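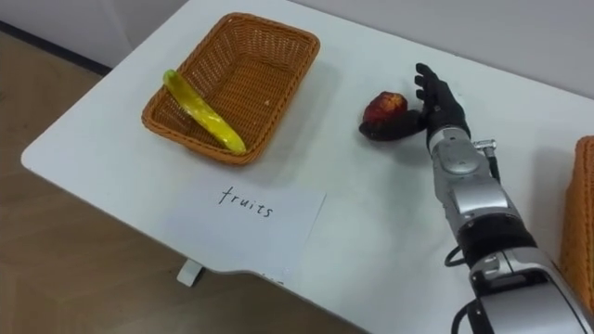 Why bother sorting things?

Humans love putting things in groups. Give us a basket and some fruit, and sooner or later someone writes a label. It saves time later, when you want a banana and don't fancy searching the sock drawer.

To sort, you need a rule. "Fruits" is a good one, until you meet a tomato. Scientists say a tomato is a fruit because it grows from a flower and holds seeds. Cooks put it in with the vegetables and carry on making soup. Cucumbers have the same problem — they don't seem to mind.

You could sort by colour instead. Then a red apple goes with a fire engine, and you need a bigger basket.

Try it: find 8 things in your kitchen and sort them into 2 groups. Then ask a grown-up to guess your rule. Give them a clue if they start to sulk.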